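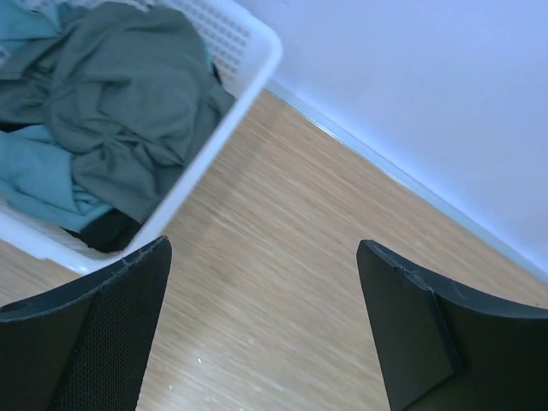
Laundry basket with clothes, green item on top.

Tue 10 November

Evaluation notebook, Rallow youth and elders program. Working on the follow-up survey all day.

Finished merging the two survey files this morning. 1,755 rows in total before cleaning. The Jaidee site exported its dates day first and everyone else's are month first, so the ages came out wrong for part of the file. Fixed in the merge script, with the old version kept in the archive folder in case someone needs to compare.

After taking out duplicates and blank forms, 434 people have both a first and a follow-up survey. That is the set to use for any before-and-after tables. Please don't go back to the full file for those.

Connectedness questions

Went through the 8 items again with Daranee Petchrat. She thinks item 5 ("I have people nearby I can ask for help") is being read two ways. The older group takes "nearby" to mean the same street. The younger ones count anyone they can message. The interview notes from the Clonar sessions back this up. We agreed to leave the wording alone for this round so the waves still match, and to report item 5 separately by age group. New wording to be tried in March.

Item 7 is reverse scored. It was NOT reversed in the draft tables that went out last week. I have rerun them. The overall pattern holds but the gap between sites is smaller than we said. Need to send a corrected page to the Miltik people before they quote the old one.

Open-ended answers

Coded the transport comments. Two of us coded the same batch separately and then compared. Most of the disagreements were over whether "no ride home" goes under transport or under session times. Decision: transport, unless the person mentions the clock. Added that to the codebook.

Still unsure what to do with comments about food. There are a lot of them, nearly all friendly, and they don't fit any of the outcome headings. Daranee wants a heading of their own. I would put them under "reasons for coming back" - several people say more or less that. Left open for now.

Attendance

Sign-in sheets from Clonar are missing for 2 sessions. The site coordinator is looking. If they don't turn up I will mark those sessions as missing and not fill in from the averages, same as we did for Jaidee in the spring.

Average stay at the drop-in afternoons is around two hours going by the sheets, but sign-out times are patchy and I wouldn't put that in the report without a note.

To do
- corrected tables to Miltik, with a short cover note
- ask Jaidee to change the date setting on their export
- second pass on the food comments
- check consent forms for the under-16s against the merged list
- book the small room for the coding meeting, the big one has no working screen

Codebook is saved as version 4. Version 3 still has the old transport rule, so delete any local copies.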